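The gripper that forgot where it was

I promised a post on the new arm and its dishwasher-loading demo. That will have to wait, as I have spent most of August on a fault in a handheld gripper with fewer moving parts than my can opener.

Some background for those who wandered in from the sourdough posts. At Terkness we teach robots to handle household objects by handling the objects ourselves with a gripper that records what the hand was doing. You squeeze, it squeezes, a computer writes it all down. Later a robot is supposed to do the same thing, ideally to the same object.

On Wednesday the robot did not do the same thing. It was given a small box to push an inch or so along a table. It went down confidently, missed the box, met the table, and kept going. The arm has a force limit, which is the reason I am writing about a dented fingertip and a long afternoon. The limit had been set to 300 newtons by someone testing something else, and that someone was me. It should have been 30.

So there were two faults, and I would like to spend as long as possible on the one that wasn't mine.

The recordings said the gripper had been lower than the table. Not by much, but a table is a pretty firm opinion about how low you can go. I blamed the calibration first, because everybody blames the calibration. I redid it and got the same answer. Then I blamed the Braltis software update, which had come in the week before and was due some blame on general principle. Rolled it back. Same answer.

Hywel Jarman, who has the desk by the door and a low tolerance for my theories, suggested I pick up the gripper and shake it. I explained that this was a precision instrument. He shook it. It clicked.

The marker cube on top, the thing that tells the tracking where the gripper is, had worked loose on its mount. It could tilt by 2 degrees, give or take nothing, and it did so whenever you pressed the fingertip against something. In free air it sat back where it belonged. Every calibration I had run was done in free air - waving it around like a man conducting a very small orchestra - so every calibration passed.

That is the part that bothers me. The data was good until the moment of contact, and contact is the only bit we care about.

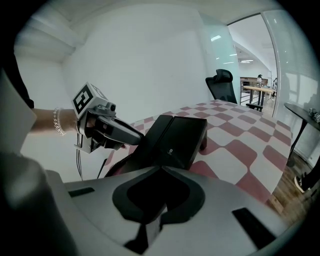
The new routine is duller and takes longer. Before a session, you press the fingertip against something that isn't going anywhere, hold it, and look at whether the tracked position wanders off while your hand stays put. If it does, you stop and find a screwdriver. We have also put thread locker on the mount screws, a step the Dromix assembly sheet had suggested all along, on the page I had been using as a coaster.

As for the force limit, it now goes back to 30 whenever the arm restarts, and raising it takes a second person at the keyboard. Hywel volunteered to be the second person a little faster than I would have liked.

I'm throwing out the recordings from the last couple of weeks, or at least the ones where anybody touched anything. That leaves some very nice footage of reaching. The replacement fingertip is on order from Rowlands, and the dishwasher post will go up once I have something to attach to the end of the arm.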